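Search this wiki Go

Storage bin

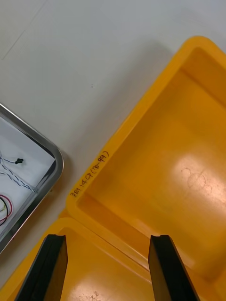

Two yellow plastic bins, one labeled by hand in black marker along the rim.

A storage bin is an open container, usually molded in one piece from plastic, used to hold parts, mail, produce, toys or whatever else has run out of places to go. It differs from a box mainly in having no lid, and from a tray in being deep enough to lose things in.

Construction

Most bins have a flat bottom, smooth walls and a thick rim. The rim stiffens the walls and gives the hands something to hold. Walls commonly lean outward a little so that empty bins will nest, a feature much praised by sellers and regretted by anyone who has tried to separate two that were stacked in August. The Sendel pattern, long common in small warehouses, came in 34 and 40 liter sizes that looked alike and did not nest with each other. Its successor, the Zovar, fixed this by dropping the smaller one.

Color

Yellow, blue, red and gray are the usual choices. Many stockrooms begin with a color code. In her handbook Bins in Use, Gladys Simiyu records a parts room where yellow stood for incoming goods, then for returns, and finally for "ask Kiprono."

Labeling

Printed labels and card holders are sold for the purpose, and marker is used instead. Handwritten codes often combine a shelf or lot reference with a range of numbers in parentheses, as in "3E114CP(76-99)". Such codes are perfectly clear to the person who wrote them. The rim is a favored spot because it can be read from above while the bin is full. Marks on the bottom can be read only when the bin is empty – the moment at which they are least wanted.

Old codes are seldom removed. Octavio Yupanqui's survey of a Proren depot covered 108 bins and found over 40 with more than one code, several of them crossed out and then reinstated.

See also

Crate
Tote
Drawer, miscellaneous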